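Joltov Black Backdrop Curtain
Rental and sale, from the Masilela backdrop shelf

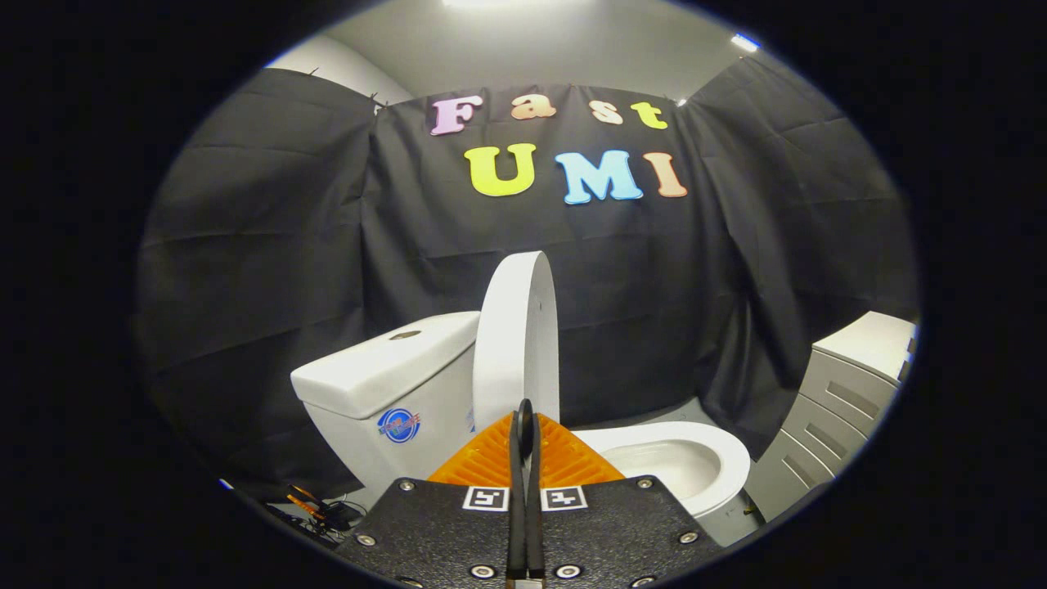
Black backdrop with foam letters pinned to it, behind a white toilet and a drawer cabinet.

We carry a fair number of backdrops, and the Joltov black is the one I end up recommending most. It's a plain fabric curtain with a lot of cloth in it, it goes up quickly, and white or brightly colored things look wonderful against it. Pastel letters, bathroom fixtures, painted furniture, a stack of dinner plates — put the black behind them and suddenly you can see the shape of everything.

At a glance

Color: black, both sides
Width: 15 feet, flat
Packed weight: 22 pounds in the carry bag
Top edge: plain hem, hangs from clips
Included: curtain, carry bag, bag of clips
Rental period: 7 days, pickup or local delivery
Also sold new, and used when we retire one

What it's good at

This curtain came onto the shelf for school plays and small theater, and plenty of people still take it for that. But the bookings that make me happiest are the odd ones. Someone has a sink to photograph for a catalog. Someone is setting up a pretend bathroom in a corner of a room that looks nothing like a bathroom. Someone needs to hide a wall of shelving for an afternoon so the furniture in front gets some attention. A big dark curtain does all of those jobs and it does them the same day you pick it up.

Glossy white ceramic is a great match. The rim of a bowl or the rounded corner of a tank can get lost in front of a pale wall, and with black behind it you get a clean line all the way along. A raised toilet lid seen from the side is a pretty thin thing, and you'll have no trouble picking it out. White cabinets work just as well, and so do gray drawer fronts, which can look dull on their own.

Flat or draped?

Fifteen feet is the width with the cloth pulled flat. Most people don't hang it flat, and I wouldn't either unless you have to. Let it gather a little as you clip and it falls in loose folds, which look softer and are much more forgiving about a crooked top edge. The folds in the photo are about as fussy as I'd ever get with it. If you have a wide stretch to cover, take two and overlap them in a fold where the join won't show.

It does crease in the bag. For a play or a room display I'd leave the creases alone. For close-up product shots, hang it the night before, then go over the worst of it with a handheld steamer from the back. No irons, please! We've had one come home with a shiny iron shape in the middle and it never came out.

Clips

The small clips in the bag are meant for a line, a rail or a thin batten. Start at one end, work across, and go back at the end to even out the spacing. Closer together gives you a straighter top, farther apart gives you little swags. Either is fine if the top is going to be out of view. If you have a thick pipe, tell us when you book and we'll swap in a bigger size at no charge.

Check what's above your line, too. A bright ceiling light near the curtain makes the top of the cloth look paler than the bottom, and you may want to turn it off or hang a bit lower. Keep the fabric well clear of any lamp that gets hot.

Pinning letters to it

Foam letters on black are such a cheerful thing. Pink, peach, cream, yellow, light blue — they all jump forward, and the rounded, bubbly kind with little serifs are my favorites. Mixing capitals and lowercase works better than you'd expect. So does letting the second row sit a bit off from the first, as with "Fast" and "UMI" in the photo.

You're welcome to pin straight into the curtain. Use fine dressmaker's pins and go in from the front at a slant. Please don't use safety pins (they drag at the weave) or any kind of tape or glue dot. Step back and read the words before you commit, and keep them in the upper part of the cloth if you have tall furniture in front.

We also rent the Vatby letter tub, which holds 200 foam letters in mixed colors. Demetrius Obi keeps it sorted, and he would love it if you'd bring it back that way. Vowels go first, so if you need a long message, book early in the week.

On the floor

The hem isn't weighted. In a still room that makes no difference, and in a hallway with doors opening and closing it'll drift. A couple of sandbags on the back side settle it down. Ask for them at the desk. Route cables away from the bottom edge or cover them, so people aren't catching a foot and pulling the curtain at the same time.

Care

Shake it outside before you fold it. Lint shows, especially pale lint, and a wide sticky roller takes care of most of it. Dust from plaster or chalk should be brushed off dry with a soft brush. Don't machine wash it. We clean every rental curtain ourselves, so if something gets spilled just put a note in the bag and we'll see to it.

Fold it loosely, clips off, clips in their own pouch. If you have time to roll it around a cardboard tube, even better, and we'll happily give you a tube.

From people who've used it

"I had it up behind a white vanity and the whole thing looked twice as good. My only gripe is the carry bag, which is a tight fit unless you fold very neatly." — Noemi Okafor

"Booked one, went back for a second. Overlap them and you can't find the join." — Ezekiel Tran

The bag complaint is fair. New curtains now come with a roomier one, and we're switching the rental bags over as the old ones wear out.

Booking

Email or call the Masilela desk and ask for Ramil Agbayani. Let him know your pickup day, the width you need to cover, and what you're hanging it from. Returns are due by closing time on the last day. September is busy with school bookings, so ask early for that month. Used curtains go out on the sale rack every Wednesday when we have any, with small flaws marked in chalk on the back.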